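Section 7: Bagging a Flat Sheet in the Barrios Zipper Pouch
Protmont storage kit, set-up guide. Revised 2020-08-18.

The large clear pouch with the red zipper holds one flat sheet. It does not hold two, whatever the last owner of your kit believed. Allow 20 minutes the first time, most of which will go to finding the end of the zipper.

7.1 Before you start

1. Clear the table. A white or pale top is best, because crumbs love to hide under clear plastic and a pale top gives them away.

2. Wipe the table with a dry cloth and let your eye travel over it slowly. One dark speck is enough to earn a second wipe. Specks get into the pouch by themselves and leave only when you take everything out again. 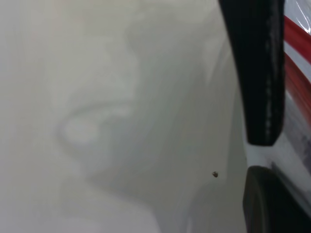
3. Wipe both faces of the sheet. Hold it by the edges. Fingerprints are permanent in spirit, if not in chemistry.

4. Lay the pouch down with the zipper away from you. If you prefer it at an angle, go ahead. Trorkel, who supply the film, have no opinion on the matter.

7.2 Opening the pouch

5. Start at a top corner. Pinch the plastic on each side of the zipper and draw the two red strands apart until a small loop opens between them.

6. Work along from the loop a little at a time. Do not yank. The zipper is patient and expects the same of you.

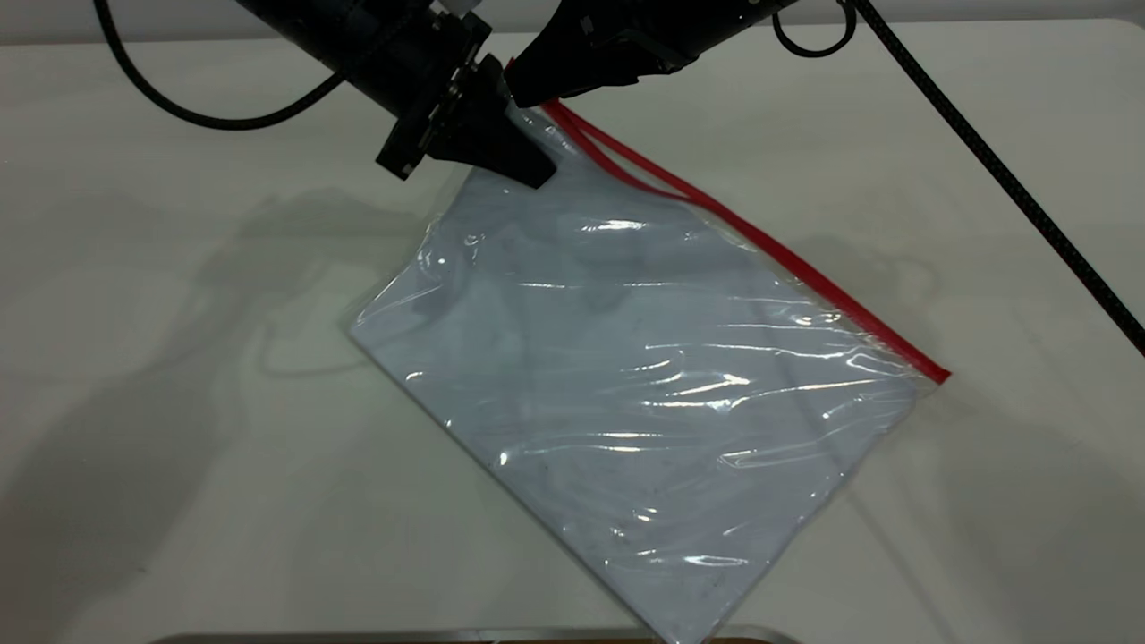 Fig. 7-2. Red zipper parted near the top corner, sheet inside the pouch.

NOTE: Glare on wrinkled film makes it hard to tell a crease from a scratch. Turn the lamp, or turn the pouch, before you decide the sheet is ruined.

7. Slide the sheet in or out with the pouch flat on the table. Lifting the pouch and shaking it is quicker, and so is buying another sheet (order code 1616).

CAUTION: Never pull on one strand alone. The film stretches beside the seal and the pouch will not close properly again.

7.3 Closing it

8. Press the air out from the bottom edge toward the top with your forearm. Some wrinkles will stay. They always do.

9. Hold the film just below the seal, bring the red lines together at the corner, and press along them with your thumb. Keep the plastic pinched as you go — a loose fold under the seal is the usual reason for a gap.

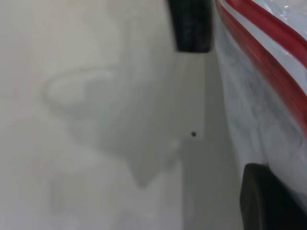 10. Run your thumb back the other way. If you feel a bump, open that stretch and press it again. Going over the bump harder only gives you a flatter bump.

11. Store the pouch lying down, on the Huscombe shelf if you have one. Stood on end, the sheet settles into a bottom corner and leans on the plastic.

Spare pouches come in packs of 2. Questions about this section go to Anathi Ndlovu at the Protmont parts desk, who would like the order code first and the story second.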